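The Table from Brudach

Tuncay Karabulut drove to Brudach in December to clear out his father's flat. He took the early road and was there before ten. The landlady had left the heat on for him and a bag of rolls on the counter.

His brother Berkay had promised to come and then called to say he couldn't. There was a problem at work. There had been a problem at work when their mother died too, and Tuncay didn't mention it.

He started with the kitchen. He packed the plates in newspaper and put the pans in a box for the church. In the drawer by the stove he found 670 in cash, folded inside an electric bill, and a note in his father's handwriting that said "Glória - piano." He put the money in his coat and went on with the forks.

At noon he knocked on the door across the hall. A woman of seventy or so opened it with her glasses pushed up on her head.

"Are you Glória?"

"Glória Cardoso. You're the older one."

"Did my father owe you money for a piano?"

She laughed and let him in. There was an upright against the wall with a towel over the keys. She said his father had been taking lessons from her for three years, Tuesdays at first and then whenever his back allowed. He paid at the end of each season. He was terrible, she said, but he came.

"He never told us," Tuncay said.

"What would you have said?"

He thought about it. He would have asked what it cost. Berkay would have made a joke, and their father would have quit.

He counted out the money on top of the piano. She pushed some of it back at him. "It was 555. He always rounded up and I always gave him the change. Take it."

She asked what he was doing with the furniture. A man named Shivam Malhotra was coming from Landari with a truck at three, he said, and whatever he didn't want would go to the dump. The bed, the two armchairs, the table.

"Not the table," she said.

"It's just a table."

"He did his homework there. Scales, fingering. He drew the keys out with a ruler because he didn't have anything to practice on. I could hear him through the wall, tapping."

Shivam Malhotra came at twenty to four and apologized for the roads. He looked at everything once and offered 700 for the lot. Tuncay said the table was staying out of it. Malhotra shrugged and took off fifty, and they carried the armchairs down together, one step at a time, with the landlady holding the door.

It was dark when they finished. Getting the table into the station wagon took both of them and most of a roll of twine. The legs had to come off, and Tuncay put the bolts in an empty jam jar and wedged it under the seat.

He called Berkay from the gas station outside Troltthorpe.

"Did you know Dad played the piano?"

The line was quiet for a while. A truck went by.

"Which songs?" Berkay said.

Tuncay said he hadn't asked. He said he would be going back up in the spring for the last of the papers, and there was room in the car.

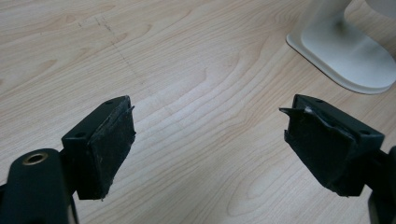

Berkay said he'd have to look at his schedule. Then he asked what time they would need to leave.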